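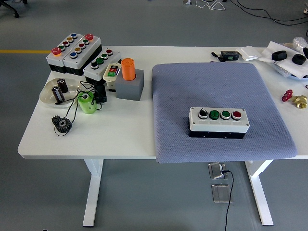
*Caja de mando de cuatro posiciones: selector negro, dos pulsadores verdes y uno rojo.*

# Marcha/paro con selector: ¿contacto de retención en serie o en paralelo?

**bgyori** · 9/19/19

Estoy rehaciendo el mando de un extractor trifásico en un taller de carpintería. El esquema antiguo, firmado por Sárközi, usa un selector de dos posiciones (local/remoto), dos pulsadores de marcha y uno de paro. Las dos marchas corresponden a velocidad lenta y rápida, con un contactor para cada una y enclavamiento eléctrico cruzado.

Mi duda es la retención. En el esquema, el contacto auxiliar de cada contactor puentea la marcha y también el selector. Resultado: si el motor está en marcha y paso a remoto, sigue girando hasta que pulso paro. ¿Es lo habitual?

---

**virag_b**

Es un error de dibujo bastante frecuente. El 13-14 del contactor debe puentear solo el pulsador de marcha. El selector queda aguas arriba, en serie con el paro (NC). Así, al cambiar de modo cae la bobina.

---

**EmeseD**

No estoy de acuerdo en llamarlo error. En extracción a veces interesa que el cambio de modo no corte el aire con la máquina trabajando. Depende de la especificación. Lo que sí exigiría es que el paro actúe en los dos modos.

---

**virag_b**

> Depende de la especificación.

De acuerdo, pero entonces tiene que estar escrito en el plano. Un selector que no corta lo que selecciona es una trampa para quien haga el mantenimiento.

---

**nsarkozi**

Tres cosas que no se han mencionado:

- El enclavamiento eléctrico cruzado no basta para dos velocidades. Añade el mecánico entre contactores.
- El rojo de paro no sustituye a la parada de emergencia. Esta va aparte, con seta de enganche sobre fondo amarillo.
- Los dos verdes iguales necesitan rótulo. Con guantes y polvo se pulsa el que no es.

Y mide la caída de tensión en el circuito de mando si la botonera queda lejos. He visto bobinas de 24 V que no cerraban bien con 154 metros de cable de 0,75.

---

**bgyori**

Gracias. La botonera está cerca, el cable no me preocupa. Rótulos no hay, los encargo. El enclavamiento mecánico tampoco figura en la lista de materiales – lo añado.

Sobre los bloques de contactos: los de Workby me salen a 344 la unidad y los de Zunumbridge a 1.066. ¿Compensa?

---

**EmeseD**

¿En qué moneda? Si son forintos, la diferencia es asumible. Con polvo de madera yo miraría antes el grado IP de la envolvente que la marca del contacto. Un bloque caro dentro de una caja con el prensaestopas flojo dura lo mismo que uno barato.

---

**bgyori**

Forintos, sí.

---

**virag_b**

Discrepo en parte. Para 24 V y corrientes de pocos miliamperios importa el material del contacto. Si la señal remota entra en un autómata, contactos dorados o de apertura autolimpiante. Para atacar directamente la bobina, los baratos valen. En Nomow montamos más de 3.000 de gama básica y las devoluciones fueron casi todas de entradas digitales.

---

**nsarkozi**

Coincide con lo que veo yo. Bence, ¿la señal remota va a autómata o a relé?

---

**bgyori**

A relé. Entonces me quedo con los básicos y pongo el selector en serie, como dice virag_b. Subo el esquema corregido en noviembre, cuando cierre la instalación.

---

**EmeseD**

Pon también el relé térmico de cada velocidad en el plano. Son dos ajustes distintos y en el original solo aparece uno.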